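Wrist cam vs. overhead cam for small soft parts – is it worth giving up the rigid fingers too?

Nomdale Makers Board > Robotics > Grippers and end effectors

tinsnip_ray
Okay, so I've been going back and forth on this since October and I need other people to tell me I'm wrong. I have a desktop arm with a parallel gripper and I've been running it with one camera up on a post, looking down at the table. Works great for blocks. Works terribly for anything bendy or rubbery, and that's most of what I want to pick up.

I'm thinking of moving to a small camera on the wrist. The other option is keeping the overhead cam and swapping the hard fingers for a soft set, the silicone kind. I can afford one of those this year, not both. What would you do?

coldsolder
Wrist cam, every time. The overhead view goes bad exactly when you need it, because your own gripper is in the way for the last couple of inches. I ran an overhead on my Drivham arm for months and kept blaming the controller.

pallet_jackie
Gonna disagree. I had a wrist cam and took it off again. Once you're close, everything near the edges goes blurry and you lose track of what else is on the table. I knocked over the same cup so many times! Soft fingers forgive a bad approach angle, and a better view doesn't.

coldsolder
You knocked over the cup because you didn't do a look-around move first. Go high, take one picture of the whole table, then come down. It costs you a second or two per pick.

pallet_jackie
A second or two per pick is a lot when you're doing 693 of them – ask me how my weekend went.

tinsnip_ray
Ha, fair. I'm nowhere near that. I do maybe a tray at a time and then go make a sandwich.

One thing I should have said: my parts are curved. Fat bent tubes, mostly. The overhead cam finds them fine, but it's lousy at telling me which way to turn the wrist.

b_flat_washer
That's a point for the wrist cam, then. With a curve you want to close across the tube and not along it, and you can see that so much better from between the fingers.

Also, nobody's mentioned lighting yet. I tried plain fingers, then a ring light around the lens, then light strips on the inside edges of the fingers. The ring light was the worst of the bunch on anything shiny, just a big white donut in every picture. The strips were my favorite, but they do spill color onto the part. If you're sorting by color, calibrate with the strips on.

old_gantry
I'll be the grump. Strips on the fingers are one more cable running past a moving joint. I broke the cable on mine on a Tuesday and spent the rest of that week chasing what I thought was a firmware bug. A desk lamp doesn't have that problem.

b_flat_washer
A desk lamp has shadows, though. My hand of doom would come down and the part would just vanish under it. I'll take the cable.

old_gantry
Leave more slack than you think you need and tie it down in two places, then. I didn't.

pallet_jackie
Okay, I'll give you the thing about curves. But Ray, what's your controller doing with the picture? If it's only looking at a fixed crop in the middle, a wrist cam buys you next to nothing. I had the Britow board and it could do 6 frames a second on a good day. At that speed the arm is basically guessing between looks.

tinsnip_ray
It's the Grīnberga one with the older software. I get 9 if I turn the resolution down, 7 if I don't.

coldsolder
9 is fine if you slow down for the last bit. I wouldn't drop the resolution more than you already have, or you'll lose the surface texture, and on rubbery stuff the bumps are half of what tells you where the thing is.

pallet_jackie
We are never going to agree about this, but yes, slow down for the last bit. My vote is still soft fingers. Try a cheap fix first: stick a strip of that grippy shelf liner on your hard ones and see how far it gets you.

tinsnip_ray
Shelf liner I have! Will try that with the overhead cam before I buy anything.

b_flat_washer
Before you decide, have a look at what you'd be working with. I've put up one of my wrist shots, with finger strips and hard fingers. You'll see Jackie has a point about the stuff farther out going soft, and I still think the angle on the curve is worth it. I'd want to come in with the wrist turned a little more than that, for what it's worth. Ray, if you want my mount drawing, send me a message, it's a plain two-screw bracket and you'll probably have to move the holes. 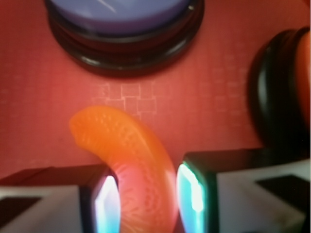

Wrist cam view, light strips on, orange bendy piece between the fingers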